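Stastport's first cannabis clinic open evening was busier than I expected

May 2023

I got to Stastport ten minutes early and still ended up on a folding chair by the fire door, so that should tell you how much interest there is in medical cannabis in our bit of the world. The evening was put on by Kalinowski, the private clinic that has been seeing people over in Grisgate for a while now and wants to start doing two days a month here as well. I went along because readers keep emailing me about it (hello, all of you, I do read them) and because I wanted to hear what it costs without having to fill in a web form first.

Oliwia Jakubowski did most of the talking. She runs the appointments side of things and she was very good, very patient, even with the chap who wanted to argue about hemp rope for a quarter of an hour. Her main message was that a prescription has been legal in Britain for years, but it has to come from a specialist, and most people who get one end up paying for it themselves. A first appointment with Kalinowski will be £200, with the medicine on top of that. There was a fair bit of muttering in the room when that went up on the screen, and I did some of it myself!

The bit I found most useful was about who they will and won't see. You need a diagnosis already, you need to have tried at least 2 other treatments, and they want your GP records before anybody books you in. Oliwia said the records are where things get stuck. Some surgeries send them over in a couple of days and some take six weeks, and there isn't much the clinic can do to hurry them along. So if you're thinking of going, ask for yours now, before you do anything else.

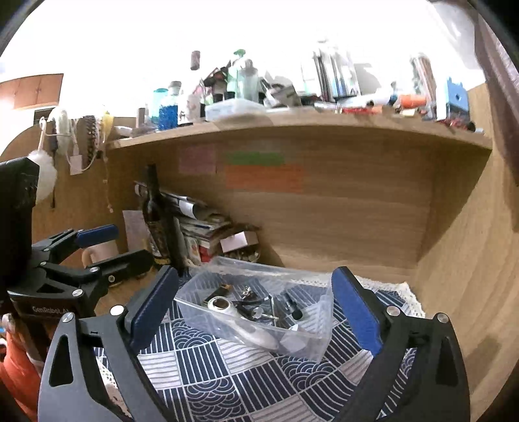
Clear plastic tub on a navy and white patterned cloth.

After the break (decent biscuits, terrible coffee) we heard from Urszula Ostrowski, who has been a patient at the Grisgate clinic for four years on account of her back. I'd braced myself for a sales pitch and it wasn't one. She talked about the first oil she was given, which made her feel sick, and the second one, which suits her, and how she still has bad weeks. She also talked about being stopped at a ferry port with her medicine in her handbag and having to dig out the paperwork while the queue built up behind her. Keep it in the original pharmacy packaging with the label on, she told us, and keep a copy of your prescription on your phone. I saw lots of people writing that down.

Then came questions, and naturally everyone wanted to know about driving. Iulian Grecu, the clinic's pharmacist, took that one and was quite firm about it. If you're impaired you can't drive, prescription or no prescription, and he'd like people to be a good deal more careful in the first few weeks than they think they need to be. Somebody asked about smoking it and he said no, that isn't how it's prescribed, and there are vaporisers for the people who are given flower. Somebody else asked whether the stuff from the health shop on Buvetthorpe high street was the same thing but cheaper. It isn't. He was polite about it.

Not everyone was won over. Malou Bech, who I know from the allotments, told me on the way out that she thought the whole thing was going to be for people with money and no one else, and I can't say I had much of an answer for her. I put the same point to Oliwia while she was packing up and she said they do have a reduced fee for people on certain benefits, but she didn't have the figure to hand. I've asked for it by email and I'll add it when I get it.

As for when it all starts, they're hoping to be seeing patients in Stastport before the end of the summer, in the rooms above the old building society. There's a planning query to do with the side entrance still to be sorted. Ksawery Pawlak, who owns the building, was there and reckoned it was only a matter of moving a handrail, so we'll see. The collection side won't change, by the way. Medicine gets posted to you by the pharmacy, so nothing will be kept on the premises, which seemed to calm down the neighbours sitting at the front.

There's going to be another evening for anyone who couldn't get in, this time over in Buvetthorpe and with about 6 more rows of chairs, I'm told. It's free and you don't have to book, but do get there early if you want to sit anywhere near the heater.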